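Workshop notebook, Udthorpe shared workshop
Bench 2, arm build – entry for October, afternoon session 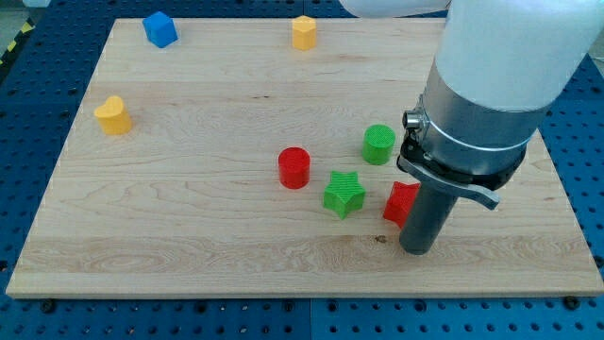
The purpose of the session was to repeat the block approach routine after the controller rewrite and to establish whether the position error recorded in the previous entry came from the arm or from the work surface. The work surface has been changed accordingly. The earlier sheet had a bow that could be felt with a straightedge, and all heights taken on it are to be treated as unreliable. The replacement is a pale wooden board, bolted down to the blue perforated table near its front edge, with the printed blocks set out on it for the run. The straight finger of the gripper was brought down beside the red star and stopped short of the wood. The gap at that point is the reference for everything that follows in this entry.

1. Setup

The arm was powered at the start of the session and left to idle for 7 minutes before any motion was commanded. Home position was taken twice and the two readings agreed. The supply is the Väisänen unit purchased with the shared fund. Its fan is louder than the previous one, but the voltage under load is steady and the unit is accepted for continued use.

The controller is running the Urketti motion package with the new approach table loaded. The old table has been kept in the archive folder and should not be deleted until the comparison in section 4 is complete.

2. Height reference

The encoder count at table height was 1,767 on the old surface. On the new board the corresponding count is 959 with the revised scaling. The two figures cannot be compared directly, as the scaling was changed in the same revision. This was poor practice. In future, a change of scaling and a change of surface are to be made in separate sessions, with a reading between them.

The reference was taken with the straight finger only. The flat finger with the curved tip was left in its open position and plays no part in the height measurement. Members repeating the procedure should confirm that it is fully open first. On an earlier occasion it touched the surface ahead of the straight finger and the controller stored a false zero, which was then carried through an entire evening of work.

3. Approach runs

The approach routine was run at reduced speed. Each run began from home, moved to a point above the selected block, descended beside it and stopped. No grasp was commanded in this session.

The cylinders gave no difficulty. Their outline is the same from every side, and the approach angle can be left at the default. The stars are less forgiving. If the wrist angle is wrong, the finger comes down over a point of the star and the run must be stopped by hand. This occurred once, at low speed, and no damage was found on the block or the finger. The approach angle for both stars has been entered in the table as a separate value.

The heart has not been given an approach angle. Its two long sides meet at a point and there is no obvious pair of faces to grip. A proposal was made to hold it across the lobes. This will be tested by hand before it is tested with the arm.

The cube was set down at an angle on purpose, so that the camera routine would have to report a rotation. It reported one, with the correct sign. The value has not been checked against a protractor.

4. Position error

Around 100 approaches were logged across this session and the last. The sideways drift noted previously was still present at the start of the afternoon, and it did not change with the new board. The work surface is therefore ruled out as the cause of the drift, although it remains the likely cause of the height error.

Attention then moved to the wrist. The band clamp on the silver section was found to be slightly under-tightened. It was tightened by a quarter turn and the last group of approaches was repeated. The drift was smaller in that group. The group was short, and the result is recorded as encouraging only. A proper comparison against the archived table is still required.

5. Materials

The blocks were printed on the Bidari machine in the front room. The top faces show the fill pattern clearly, which appears to help the camera routine in side light and to hinder it under the overhead lamp. The overhead lamp was off for the later runs. Its effect should be tested deliberately and written up.

The supply of bench bolts is low. Any removed from the table are to be returned to the marked tin and not left in the tray under the vise.

6. Actions before the next session

Repeat the long comparison with the clamp as now set.
Check the reported cube rotation with a protractor.
Mark the clamp and the wrist with a paint line – movement will then be visible without tools.
Try the heart by hand across the lobes and note where it slips.
Copy the new height reference to the card on the controller lid.

The arm was parked at home and the supply switched off at the wall at 5:40 p.m. The approach table was saved under a new name with the workshop prefix.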